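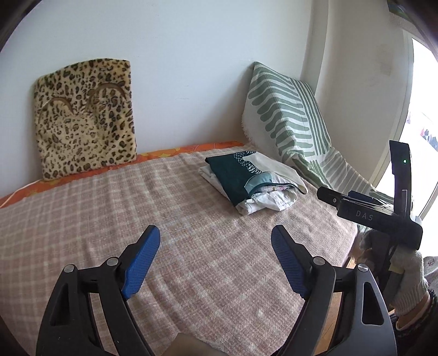 *Plaid blanket, orange floral bedding, leopard-print cushion.*

# huvness

Wash and drying log for household textiles. One CSV, one lookup file, a small script that makes the summary table. Started as a note on the side of a fridge in Hillov, then a spreadsheet, now this.

Last tidy-up: October 25, 2026. Next one probably April, when the line outside is usable again.

## What's in it

- `washes.csv` – 195 rows, one per item per wash, 16 columns
- `fabrics.csv` – short codes for fabric type, used by the first file
- `summary.py` – reads both, prints average drying time by fabric and method
- `old/` – the spreadsheet export. Leave it alone, dates are a mess

A load with three things in it is three rows. Same `load_id`. If you want loads and not items, group by that first, otherwise the programme counts come out silly.

## Columns you'll want

| column | what it is |
|---|---|
| `load_id` | same for everything washed together |
| `item` | free text, lower case. "big towel", "fitted sheet" |
| `fabric` | code, see `fabrics.csv` |
| `temp` | what the dial said, in C |
| `spin` | low / mid / high |
| `method` | line, rack, radiator, tumble |
| `weight_in` | grams, dry, before the wash |
| `weight_out` | grams, straight out of the drum |
| `hours` | until dry to the touch |
| `pilling` | 0 to 3, by eye |
| `notes` | anything |

Rest are dates, room, window open or shut, detergent, softener y/n. Self-explanatory I hope.

## How it was collected

By hand. Kitchen scales for small stuff, luggage scale for anything heavy – the luggage scale is only good to 50 g or so, don't trust small differences on duvets.

"Dry to the touch" means the thickest seam, checked with the back of the hand. Checked when someone was passing, so hours are rounded up to whenever that was. Overnight drying is the worst for this. If something went up at ten and was dry at breakfast it's logged as nine hours and `overnight` goes in the notes. Filter those out if you care.

Most washes are at 40. There are a few hot ones for towels and a cold wool cycle, not enough of either to say much.

Pilling is a judgement call. 0 is none, 1 you have to look for, 2 you see from the door, 3 time for the fabric shaver. Scores before the Karden move were done in bad light and I think they're too low.

## Known problems

- Machine changed when we moved from Hillov to Karden. `machine` column says `a` or `b`. High spin on b is a lot stronger than high on a, so don't mix them for `weight_out`
- Fleece and sherpa share one code. Shouldn't. Will split at some point
- Missing `hours` is blank, missing `weight_out` is `-`. Yes I know. The script handles both
- Radiator rows are nearly all winter, line rows nearly all summer. Comparing the two mostly compares the wheather
- A few `item` names drift. "throw", "sofa throw" and "blue throw" are the same throw
- No humidity. Had a meter, battery went, never replaced it

## What it's OK for

Rough idea of how long a thing takes to dry indoors. Spotting which fabrics hold water. Practising on a small untidy table, it's good for that.

Not OK for picking a washing machine or telling anyone how long their towels will last. One household, two flats, two machines, hard water in both.

## Running it

```
python summary.py washes.csv fabrics.csv
```

Add `--no-overnight` to drop the overnight rows, `--machine b` for one machine. Plain Python, nothing to install. Breaks if you open the CSV in a spreadsheet and save it with semicolons, happend to me twice.

## Fabric codes

Idea pinched from the Ozoliņš care sheet that was pinned up in the old laundry room, letters changed to suit. `C` cotton, `CP` cotton-poly, `W` wool, `F` fleece and anything fuzzy, `L` linen, `X` don't know, label cut out. Please keep `X` and don't guess.

## To do

- [ ] split `F`
- [ ] one blank marker, pick one
- [ ] merge the throws
- [ ] get to over 200 rows before redoing the averages
- [x] drop the smell column, it was useless

## Licence

CC0. Take it. Corrections welcome as a pull request – one row per line and please don't re-sort the file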